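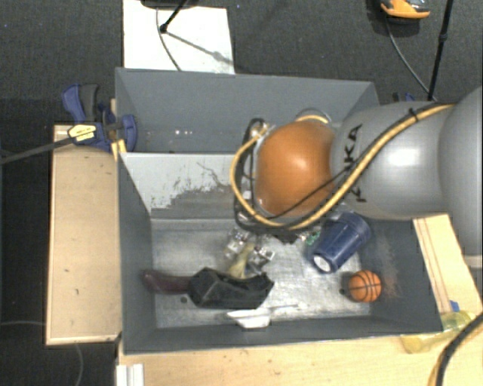

Last revised: September

Figure 3. The two-bin cell. An orange and gray KUKA arm works over the front bin, with its two metal gripper parts lowered among the objects.

4.2 Grasp selection with a shared scene memory

The part of Broduretti we are most excited about is also the smallest. The planner, the grasp scorer and the motion layer all existed in our earlier system, and each of them worked well enough alone. What they lacked was a common record of what had been tried. A grasp that slipped was forgotten the moment the arm retreated, and the scorer would happily propose the same grasp again. We fixed this with a scene memory, a short table that every module can read and write, and it changed how the whole stack behaves.

Each row of the table holds a patch of the height map, the grasp pose that was attempted there, the finger width at closing and a result flag. Rows live in bin coordinates, so they survive a change of camera pose. Before a new grasp is scored, the scorer looks up rows whose patches overlap the candidate and lowers the score if the result flag is a failure. The penalty fades when the height map under the patch changes, which lets the robot return to an object once its neighbors have moved. Lookup takes 4 ms on the cell computer, short enough that we run it on every candidate and skip the pruning step we had planned.

Bins like the front one in Figure 3 show why this matters. The cup lies tilted on its side, and its curved wall gives the scorer many candidates that look almost equally good. The miniature basketball is rounder still and rests close to the right wall, so one finger has to fit into a narrow gap. A purely visual score has trouble telling these grasps apart. The streaks of reflected light on the bin floor make things harder, as they can show up in a depth image as false holes or ridges. We mask pixels whose depth disagrees between two exposures and let the memory handle what gets through.

Wall contact is treated as a planning problem. Garosum, our motion layer, receives the bin as five planes and samples approach angles that keep the wrist and the cabling clear of the sloping sides. The cable bundle is modeled as a loose tube around the wrist with a generous margin. This is crude, and we love how well it works! In earlier versions we tried to simulate the cable's shape, and the planner spent most of its time on a prediction that was usually wrong.

The scorer was trained on 4,000 simulated bins and then tuned on 2,273 grasps from the real cell. We held back 600 real grasps for testing and never used them to set the penalty or its fade rate. Object sets were kept separate between tuning and testing, so a cup in one set does not appear in the other.

All modules log to the same file, which can be replayed in Jodada, our viewer. Replay turned out to be a joy to use. We can stop at any attempt, edit a row of the memory and rerun the scorer to see which grasp it would have picked. Most of the bugs reported in Section 6 were found this way, including a sign error in the fade rule that had made the robot far too forgiving of flat objects.

Two limits remain. The memory assumes that the bins stay fixed to the table, and a bump that shifts them makes every row slightly wrong. It also has no notion of object identity, so a failed grasp on the ball tells the scorer nothing once the ball rolls elsewhere. Section 5 compares the full system with a version that clears the table after each attempt.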